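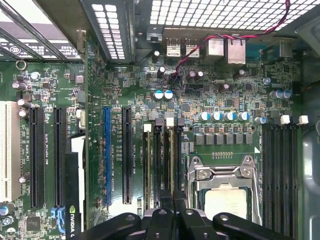
Page last changed: August, revision 19

Gripper comparison FAQ: Ollo two-finger vs. Kada multi-finger

What is being compared?
Two end effectors on the same arm, with the same Grodach controller and the same wrist camera mount. The Ollo is a parallel-type gripper with narrow fingertips. The Kada is a multi-fingered hand. Only the tool and its driver change between runs.

Why a PC motherboard for the Ollo?
It is a crowded target. Memory slots, latches and the processor socket sit close together, and the fingertips have to close near the slot ends without touching the parts next to them. Modules are left in two slots of the left bank so the approach can be checked against a neighbor.

Does the Kada hand run the same tasks?
No. It is too wide for the chassis. It runs on the Espiritu panel, a vertical fixture with slotted holders and a circuit board strip.
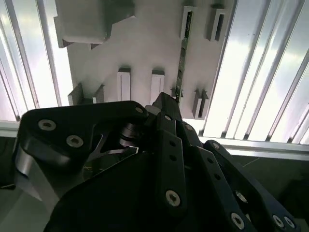
Kada hand at the Espiritu panel, fingertip at the lower end of the board strip.

How many trials are in the log?
2361 in total, of which 603 are Kada. Aborted runs are kept and flagged.

Can the success rates be compared directly?
Only within one fixture. The table gives each tool its own column and no combined score.

The wrist view is partly blocked by the tool. Is that corrected?
No. The Ollo hides part of the processor socket on approach, and the Kada hides much more. Poses are computed before the final move, then held.

Reflections cause false edges on the board. What helps?
Lower the exposure first. If edges still jump — usually on bare metal — mask the socket area in the vision settings.

Do I need to recalibrate after a tool change?
Yes. Run the tool center point routine, then the camera offset check. Old offset files will load without a warning, so delete them.

Which controller firmware is required?
Version 2 or later. Earlier versions do not read the Kada joint limits.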